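Okay friends, small update on the big table, because a few of you asked after my last round of posts and I have been terrible about answering (sorry, October got away from me).

For anyone new here – I run a little craft swap out of the hall in Drostville, and for years we laid everything out on bare folding tables that wobbled if you so much as breathed on them. Beads everywhere. I once found one in my shoe when I got home!

So last spring I finally spent the money, 382 dollars all in, on one big table with a soft teal-blue top, and I love it more than is reasonable for a grown adult to love a table. Things stay where you put them. Cards don't slide. You can pick up a pin without chasing it.

It does collect lint, I'll give you that. A strip of wide tape wrapped around your hand gets most of it, and I go over the whole top before I set out anything with paper in it.
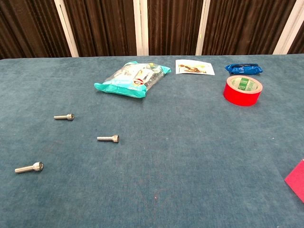 My other habit now is keeping everything to the far side until people arrive. Bags at the back, picture cards next to them, and the front left open so there's room to spread out your own stuff when you sit down. It took me a long while to learn that, and I used to fill every inch and then wonder why folks stood around holding their coats.

Oh, and the brown curtains are staying! I know some of you voted for something brighter (I read every single comment, all 51 of them) but the pleats hide so much, and a dark background is easy on the eyes when you're sorting small things all evening.

If you're bringing supplies next time, please leave them in their clear bags if you still have them. Being able to see what's inside saves so much opening and closing. And if a picture card goes with it, bring the card too – people really do pick things up because of the card.

Somebody from over in Brollmont wrote to ask if they can come even though they've never been. Yes! Please do! Doors at 6, tea is on me, parking is behind the building and the side door sticks a bit so give it a good push.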